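Left gripper fault at 146 picks, again

seline_ops
Stirnora pair on the mixed bin. Left one throws an overcurrent at 146 picks, fingers stay open, no alarm. Had 91 clean before lunch. Swapped the cable already. Anyone?

Hamidreza Hassanpour
Firmware? Had this on 6. Rolled back, gone.

seline_ops
On 10. Not rolling back, need the new limits.

flasteck_dan
Its not firmware. Soft stuff bunches up, pads stall on it, driver trips. Whats in the bin?

seline_ops
Tissue packs, plush, crumpled cloth, a thin plastic bag. Both pads dark blue ones.
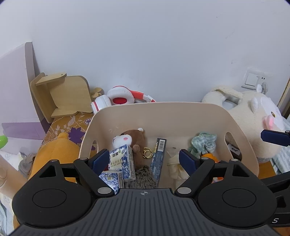 rawashdeh_k
No alarm is the part that woud worry me. A trip with no alarm and people reach in - lock it out first, then argue about firmware.

Hamidreza Hassanpour
Agree on the lockout. Still say firmware.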